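Speaker notes: "Letting Yourself Be Seen"
Tirnmont Library, upstairs room. Talk starts at 7, doors at half past six.

(Wait for the chairs to stop scraping. Water on the left side, away from the notes this time.)

Hello, hello, come on in, there are still a few seats by the window. Thank you so much for coming out, especially those of you who came all the way from Toma, because I drove that road myself this afternoon and I know what it's like behind a tractor.

I want to start with a wedding. I was 20, I was a bridesmaid, and the dress was sleeveless, and I spent the whole of that lovely day with my elbows clamped to my sides because I have a patch of psoriasis on each arm and I had decided that if anyone saw it the marriage would be ruined. (Pause, they usually laugh.) I didn't dance! I love dancing! There are over 100 photos from that day and in every single one of them I look like a penguin somebody has just told off.

So tonight is about skin, a little bit, but mostly it's about hiding, and how tired it makes a person.

SLIDE 2

I hid for years after that. Long sleeves in August, a cardigan at the beach, a whole speech ready about how I burn easily (I don't, I go brown as a nut). And I got very good at it, good enough that when I finally told my closest friend she thought I was about to say I was moving abroad.

The thing I'd like you to take from that is how much planning it took. If you hide something, have a think this week about what the hiding costs you in plain hours. I don't mean that as a scolding. I only mean, look at the bill.

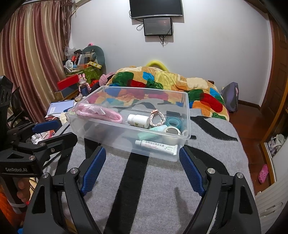 Slide 3: bits and pieces on the bed.

(Leave this one up while talking, no need to point at anything.)

I started writing about it on my blog, Lutimness, and I want to be fair to myself and say the early posts were terrible. I wrote 700 words on lotion and never once said the word psoriasis. Then one evening I just typed it out, the wedding and the cardigan and all of it, pressed the button and went to bed with my phone in the kitchen drawer.

In the morning I had 91 messages. A few were from people selling me celery juice, bless them. Most were from women telling me about their own elbows, so to speak: scars, hair loss, a stammer, a divorce they still hadn't mentioned to their mothers. I sat on the kitchen floor and read them until my tea had a skin on it.

(If short of time, skip to the Huva part.)

I do want to say something careful, because I've heard this talk given by other people in a way that made me want to leave. You don't owe anyone your story. If you aren't safe, or you aren't ready, or you'd simply rather keep it to yourself, then keep it, and wear the cardigan with my blessing. Some days I still do.

HUVA

Last bit before questions. Some of you know our Huva evenings, where we sit in a circle with soup and talk. There's no sharing out loud unless you want to, and one woman came for months and only ever talked about her tomatoes, and we were very glad of her (and of the tomatoes). The next one is in May, and the sign-up sheet is by the door.

(Ask for the lights up. Questions until 8:30, then help stack the chairs.)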